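Denim Saturday at Esdale

Our February mending day filled the back room again, and I came home with a head full of ideas and blue fingertips. We unpack everything first and have a good look before a needle comes out. I love that part - all those old favourites in one pile!
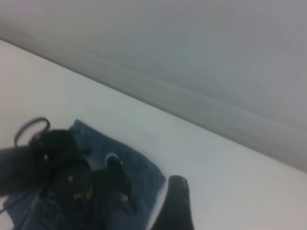 Jolán Kovács

Blue denim, folded, with something black heaped over it. I'm always happiest with a washed mid-to-dark indigo, the colour that goes with everything in the cupboard. Kornél Fodor is a black thread man and we've agreed to differ.

Now for the close-up, my favourite of the day. Gold topstitching in two rows, and pale edges where the blue has worn away.
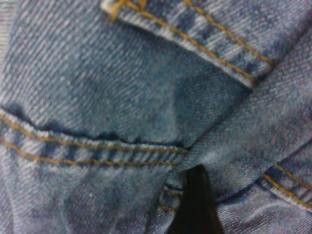 I could look at old stitching for hours, and I've been trying to match that mustard colour ever since. Callum Haslam has lent me 4 spools to try - the darkest is very near. Next time we're doing hems, so bring your thimbles.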